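The Guest Room at Halura

Print this story
E-mail this story

My aunt Geum-ok Kwak left me her half of a boarding house in Halura, and the other half belonged to a woman I had never met. That was Irén Simon. She'd been my aunt's business partner, then her sworn enemy, then (this part I only got from the neighbors) the person who drove her to chemo every time.

I took the early bus out from Clerkmont in July with one bag and a folder from the lawyer. Irén met me on the porch with her arms crossed.

"You have her chin," she said. "Are you selling?"

I said I hadn't decided. I had decided. There was a man who'd offered me enough to clear my loans and leave 500 dollars over, and I'd already spent the 500 in my head on a decent coat.

She gave me room 9, up under the roof. It smelled like cedar and old soap, and the window only opened if you hit it. Supper was at six. I came down at six fifteen and the soup was gone — all of it — and Irén just pointed at the bread.

So the next night I came down early and ended up peeling potatoes next to a boarder named Bo-ram Koo, who had lived there so long that she got her magazines delivered. She told me how the fight started. It was over the ledger. My aunt wrote everything down, every egg, and Irén wrote nothing down and was never off by a penny. One winter the ledger said they were short 468 dollars, and my aunt asked about it in front of the guests.

"In front of the guests!" said Bo-ram, and cut a potato clean in two.

"Did Irén take it?"

"Ask her."

I didn't ask her. I'm a coward about that kind of thing, always have been, so I went up to room 9 and read the ledgers instead. They were in the closet in apple boxes. My aunt's handwriting was terrible, all loops, and she drew little faces next to people who paid late. 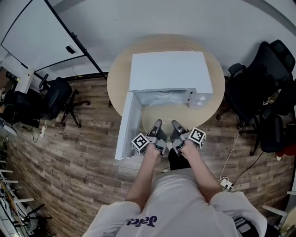 It took me until two in the morning to find it, and I only found it because of my own name. There I was at nineteen, in the margin, with one of her little faces beside me. Bus fare, dentist, one pair of shoes. I remembered those shoes! I remembered the envelope too, and calling to thank her, and how she'd gone quiet on the phone and then said it was nothing, dear. The entry was in pencil, in small square letters, and it wasn't her handwriting. She must have added the face later.

I carried the ledger down to the kitchen. Irén was up, naturally, soaking beans in the dark.

"You sent it," I said. "The money for my tooth."

"You had a bad tooth."

"Why didn't you tell her?"

She thought about that for a while, moving the beans around with her fingers.

"She should have asked me in the kitchen," she said.

I stayed the week, and then the man with the offer called, and I let it ring while I was holding the ladder for Irén. She wanted the gutters done before the rain. She also wanted 200 dollars for my half of the gutters, and she wanted me to write it down.

Print this story
E-mail this story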